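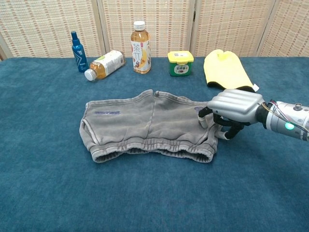 The robot hand takes hold of the grey shorts, Zedach workshop, April 23, 2025.

Our spring visit went this year to Zedach, where the team of Sigrún Lykkegaard teaches a two-handed robot to do housework. The bus was late, so we missed the coffee and went directly to the demonstration.

I must say that I expected something bigger. The task was to fold one pair of shorts on a blue table, and I do this every Sunday without thinking. But Telmo Barrios, who prepares the trials, explained that cloth is very difficult for a machine. A bottle keeps its shape when you grip it, and a pair of shorts has a new shape each time. His group has recorded 462 trials of this single task and they want to reach 500 before June.
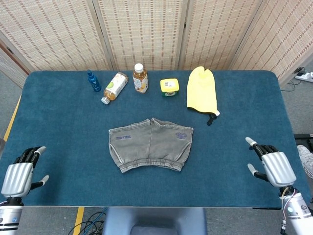 The bottles and the cleaning glove stand and lie at the back of the table, behind the shorts. Telmo told us that a home is never tidy, and the robot must learn to leave other things in peace. Carmela Salcedo asked if it can also do a fitted sheet. The answer was "please ask us in 2 years", and we all laughed, also the engineers.

Members who wish to join the second visit in June can write their name on the list at the office, or tell Crescencio Benítez. Please wear flat shoes.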